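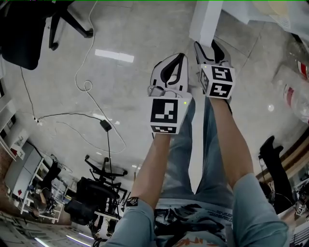
A pair of hand-held grippers with their marker cubes, each showing a small green light.

The green light means everything is fine. I was told this within a minute of arriving at the Fendelik workshop, by a man who then laughed for longer than the remark deserved.

Fendelik collects demonstrations for robot arms. You take a gripper in each hand, you do a household job with them (fold a tea towel, put the lid on a jar), and software works out where your hands went by watching the black-and-white squares on the cubes. Do that often enough and a robot arm can be taught to copy you. The grippers are supplied by Zesent, the tracking software is called Protadar, and for most of the winter the two got along like neighbours who share a driveway.

Then they stopped getting along, and the green light stayed on the whole time.

The trouble came out on a bench at the far end of the building, where the team keeps an arm they call Jireš. The job was dull. Jireš had to pick up a plastic cup, carry it to a tray and set it down. It had learned the task from 310 demonstrations recorded by people who had set down plenty of cups in their lives and had no strong feelings about it. Jireš picked up the cup very nicely. It carried the cup to the tray. It then kept going, pressed the cup through the space where the tray was, and bent a bracket that had been rated for a good deal more than a cup.

The emergency stop worked. I mention it early, as everyone I spoke to did, in the tone people use to tell you the dog was up to date with its shots. One technician had been standing beside the bench with a hand near the tray, ready to reposition it, and had moved that hand to scratch an ear. The ear now comes up at most meetings.

The first theory was the arm. It usually is, arms being large and expensive and easy to glare at. Jireš was recalibrated, then recalibrated again by someone who didn't trust the first person. It ran its self-test without complaint. The second theory was the tray, which had been bought at a discount store and was briefly treated as a suspect. It was measured with calipers. It was a tray.

The third theory, that the recordings themselves were wrong, took longer to catch on because it was the most insulting. The recordings had passed every check. Each one had a start, a finish, two grippers and no gaps. Each was logged green.

What the checks did not ask was which cube was which. Every face of every cube carries its own pattern, and Protadar keeps a list saying that this pattern belongs to this face of this gripper, so many millimetres from the fingertips. After a set of cubes was swapped out for spares, the list was updated for one hand. For the other, somebody had the right cube fitted a quarter turn round from where the list thought it was. The software saw a pattern it knew, in a place a hand could plausibly be, and put the fingertips 47 millimetres from where they were.

That is a little more than the width of a golf ball. On a screen, with a skeleton hand drifting over a grey floor, you would never pick it. In the recordings, all those people were setting their cups down on a tray and being written up as setting them down somewhere inside the furniture. Jireš, a conscientious student, did what it was shown.

Of the 310 demonstrations, 96 turned out to be affected. The rest were clean, which made matters worse. Had the lot been off by the same amount, the arm would have been wrong from its first move and been switched off before lunch. With the good and the bad mixed together, it learned to be right most of the time, and people who are standing next to a machine that is right most of the time begin to lean on things.

I asked what the green light on the cube does tell you. It tells you the cube has power. There was a silence after this, and someone offered me a biscuit.

To be fair to the light, it never claimed otherwise. It was put there so the person wearing out their shoulders would know the thing was switched on. Over the months it got promoted. New starters were told to check for green before recording, then that green meant good to go, and by spring it had acquired the authority of a signature. No line in any manual says so. I read the manual, all of it, including the page on disposing of the packaging.

The fix is not glamorous. Before each session the operator now touches both sets of fingertips to a metal peg screwed to the table, and Protadar has to agree that they are touching the same peg. If it doesn't, it won't record. The cubes have been keyed so they only go on one way round, a feature familiar from every child's shape-sorting toy since the invention of the child. The 96 bad recordings have been pulled and put in a folder with a rude name.

Then there is the bench. The tape line on the floor has moved back, and Jireš won't lift anything until a gate is closed, including a tray being measured for its part in the affair. The arm also has a limit on how hard it can press downward, set low enough that it sometimes gives up on a stiff drawer. The team grumbles about the drawer. They had 2 goes at getting the limit raised while I was there and were told no both times, by the owner of the ear.

I had a turn with the grippers before I left. They are heavier than you would like after ten minutes, and the soft fingers make you feel like a polite crab. I touched the peg and got the beep. I moved a cup from one side of a table to the other, slowly, with my tongue between my teeth, and was told it was usable but that I had hesitated, and that the robot would probably pick that up too.

The new bracket for Jireš was still on order. The old one is on a shelf by the kettle, holding up the tea bags.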